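Thursday's open day at Fleltow was so much fun! I got there at 8 and went straight for the tableware, all swirly wood-grain tray and creamy glaze (I'm a sucker for a thin dark rim).

Cup, saucer and tray on the white tabletop:
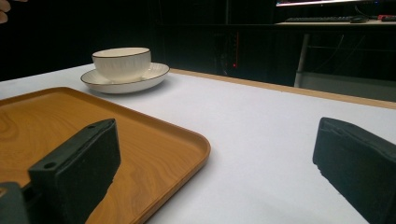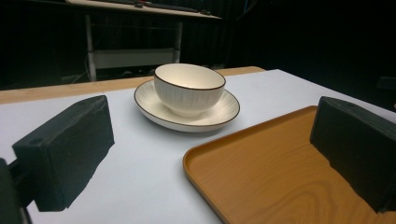
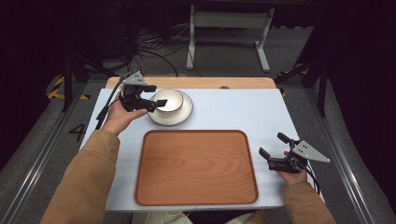
The bus back to Vitbridge is the 29, and it fills up fast. I'm going again in January, and next time I'm leaving room in my bag for a MacLeod catalog.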